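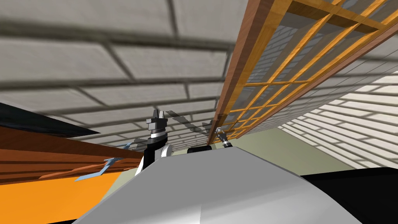

The Skeron sideboard is the piece our customers come back to ask about, usually after they have measured the dining room wall a second time and found they have more space than they thought. It was drawn up by Maricel Dumlao, who wanted somewhere to keep the good plates that didn't look like it belonged to her grandmother (she loved her grandmother, but not the sideboard). It comes in oak or walnut, with two doors, three drawers and a shelf inside that you can move up or down.
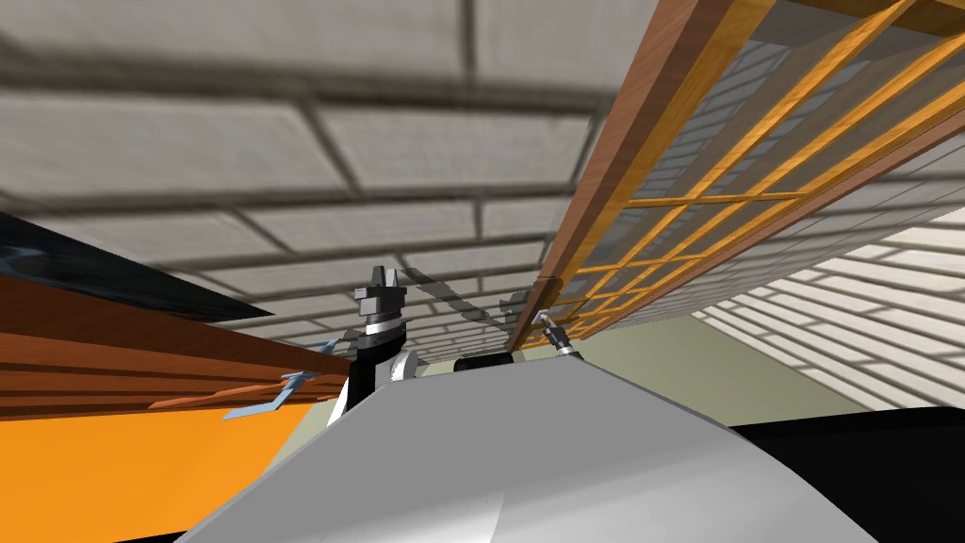 2 min read

The top is 24 inches above the lower shelf, so a tall pitcher or a stand mixer will go in without a fight. We finish every piece with oil, and you can freshen it up yourself once a year with a soft rag and a little patience – October is a nice time to do it, before the holiday dinners start. Please don't use spray polish on it.

The oak version is $553 and the walnut is $700. Delivery is free within 100 miles of our Prultdale shop, and Kenneth Cabrera will carry it in and level the feet for you. If you'd like to see one first, come by any Tuesday and ask for Rowena – she keeps samples of both woods at the front desk and is happy to send you home with a piece to try against your floor.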